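How to Test if a Chore Is Ready for a Machine

Many readers ask me if a robot can already fold towels or sort parts at home or in a small shop. I use a simple test before I say yes or no.

Step 1. Write the chore as short actions: reach, grip, lift, turn, put down. If one action needs two hands, mark it.

Step 2. Do the chore yourself with hand-held grippers, not with your fingers. At Nernitz we do this for every new task. What is hard for you with the gripper will be hard for the robot also.

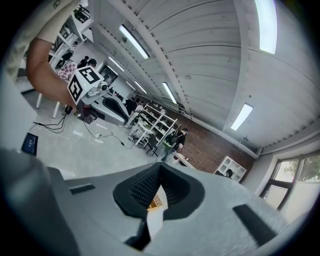

Step 3. Repeat it 82 times and change something small each time – the light, the height of the table, the place of the object. Write down every drop.

Step 4. Look at your drops. With 3 or fewer, the chore is worth trying on a real arm. With more, wait.

In our tests, putting cups on a shelf passed. Folding a shirt did not, and I would still do it by hand.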